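Home | Notebook | Projects | Archive | Contact

July, workshop notebook

Sleigh speed talk for the Ruddock library evening

Started again on the numbers for the Christmas talk. I know it's July, but the Nusville school wants the handout before term and last year I left it too late.

The question is the usual one: how can one sleigh visit every house in a single night? I am leaving the whole world out of it this time. People hear a figure in the hundreds of millions and stop listening. So I've used Ruddock only, 418 houses on the council list, and asked what it would take to do them all between midnight and 2 in the morning.

That gives 7200 seconds, so a bit over 17 seconds per house, travel included. At an average gap of 50 metres, and allowing five seconds to cross it, the sleigh only needs to do 10 metres a second. A decent cyclist on a downhill can manage that. The hard part is the 12 seconds left for the roof, the chimney and the stockings.

Tried the chimney drop on the Warix simulator. First run was rubbish, I had entered the chimney height in feet. Second run was fine. Free fall down an eight metre flue takes about 1.3 seconds, and getting back up is where all the energy goes. Wormhole section still to write. I want to keep it to one page and say plainly that we have no idea how to hold one open. 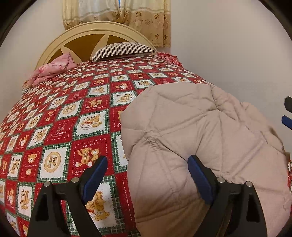 Caradog Foulkes read the draft and wrote in the margin that I've forgotten the braking. If the sleigh stops dead at every roof, he says, the reindeer take 418 jolts in two hours, and the sacks need tying down as well. He would like a slide on that before anything about wormholes.

Fair point. Allowing one second to stop and one to get going again, the jolt is 10 metres per second squared, so just over one g each time. Unpleasant but survivable. It takes the crossing from five seconds to six, and the stocking time drops to 11.

To do:
— redo the table with braking in
— ask Sumitz if they will print the handout, 3000 sheets if the other schools join
— find the lead for the projector
— check the flue height with someone who has a real chimney

14 shares | 3 comments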